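Buscar en el libro Buscar
Inicio | Índice | Capítulo 5 | Capítulo 6 | Glosario

Capítulo 6. El color en la página

Os confieso que este es mi capítulo favorito (¡y el que más veces he reescrito!). En el anterior dejamos la maqueta de la revista Trokance en gris, con sus columnas y sus márgenes, y ahora toca estropearla un poco. Porque al principio el color siempre estropea: metemos dos tonos, luego otro más, y de pronto no se lee nada. 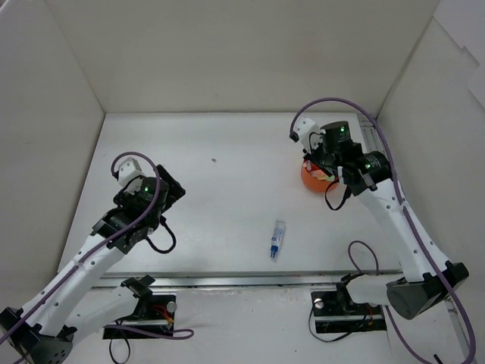 El blanco es el color que peor usamos cuando empezamos. Lo tratamos como un hueco por rellenar, y yo misma llené así el primer folleto que hice para Joltetti, 99 productos apretados en una sola hoja. Fijaos en lo que pasa con un cable morado delante de paredes blancas: el ojo se va derecho a él, aunque sea fino. En una página funciona igual, un filete morado con aire alrededor pesa más que un titular enorme metido entre otros titulares.

De ahí sale el ejercicio que os propondré al final del capítulo, rehacer una doble página con dos tintas y nada más. Podéis elegir las que queráis, pero una tiene que servir para el texto corrido, y eso descarta casi todos los amarillos. 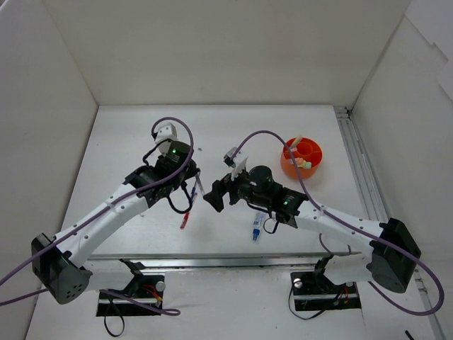

Aliyu leyó el borrador y me escribió que con dos tintas se aprende a componer, sí, pero que a corregir se aprende con una sola, y que él empezaría por ahí. Le hice caso a medias: el apartado 6.2 va en negro, y la segunda tinta entra en el siguiente, con el catálogo de Drondell.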